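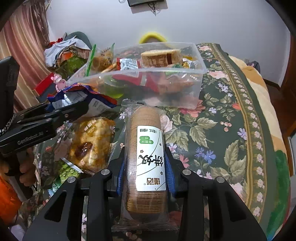
**Packing snack boxes with the new grippers – are we training our replacements?**

I've been packing mixed snack boxes for Nedero for a bit over a year. Since February they've had us doing it with hand-held grippers, so you squeeze the handle and the jaws pick up the biscuits. We're told the recordings go towards an automated line called Tolon. My target used to be 400 items a shift and it hasn't moved, even though everything takes longer now and my wrist is killing me by lunch. Has anyone been through this? Did the target come down, and did you keep your job?

*posted by tealeaf_packer*

---

**flatcap21**

Went through much the same at Flellusar. Get the target looked at first, in writing. Ours was dropped after 2 weeks once enough of us had emailed the shift lead, and they put in a five-minute break every hour as well.

On the wrist – don't grip so hard! I was squeezing everything like it was going to escape. Long packets of thin biscuits want the pads on the sides and a gentle close, or you end up with crumbs. Crinkly bags are the worst, I never did get quick at those. Swap hands if they'll let you.

Jobs: there were 21 of us packing and there are 16 now. The other 5 moved to checking and refilling. Same pay, duller if you ask me, but I sit down more.

---

**mossy_kettle**

robots will have the lot of us. start looking

---

**nightbus_to_nygard**

Bit harsh, that. I'm at the Nygård site and the arm we've got still can't cope when bags are all jumbled up in a tub, so people do the mixed boxes and it does the single-product ones. No idea how long that lasts – ask your manager what happens to your hours when the line starts, and take someone from the union in with you. And report the wrist now, while it's only sore.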